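Lonville site - two-arm table cell, maintenance and setup meeting, August

Present: Safta Roman (chair), Alcides Bermúdez, Hortensia Apaza, Wilmer Villca
Apologies: Lizeth Ticona
Minutes: Hortensia Apaza

1. Open actions from July
Spare finger set ordered from Rarero, not yet delivered. Wilmer to call them again. Cable guide for the left arm closed.

2. Right arm cabling
Alcides went over the straps on the right forearm and replaced two. He wants slack checked at full reach as well as at the home position. Agreed to add this to the start-of-shift sheet. Safta asked whether the cables along the near left corner of the table could be tied down. Alcides will look at it, but not before the gripper work is finished. 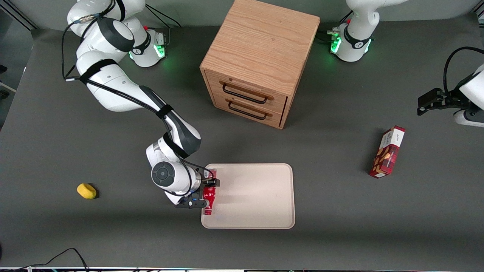 Right arm with the red bottle at the tray; left gripper open.

3. Grip force and finger alignment
Wilmer reported on the bottle holds. With the force setting at 20 percent the bottle turned in the fingers in some of the runs. At 29 it held. He does not want to go to 38, the value left over from the Molero job, until the new fingers are on. Setting stays at 29 for now.

Safta asked about grip height. The procedure says to take the bottle low on the body, and Wilmer would like to keep it that way - higher up, the shoulder curve gives the fingers less to press on.

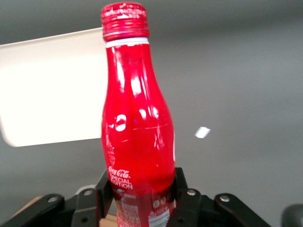

Alcides asked for the link bolts to be marked with paint pen after tightening, so that a loose one shows up at a glance. Agreed. Bolts to be checked after every 80 hours of running. Hortensia pointed out that the Mizuno sheet still has the old interval and will correct it.

4. Wrist camera
Glare on shiny items is still a nuisance for the detection step. Wilmer to try a lower exposure first. No new lights to be bought this month.

5. Actions
Wilmer - call Rarero; exposure test
Alcides - table cables; paint marks on both grippers
Hortensia - correct the interval; update shift sheet
Lizeth - recheck left arm zero position when back

Next meeting at 9:30 a.m., same room, September.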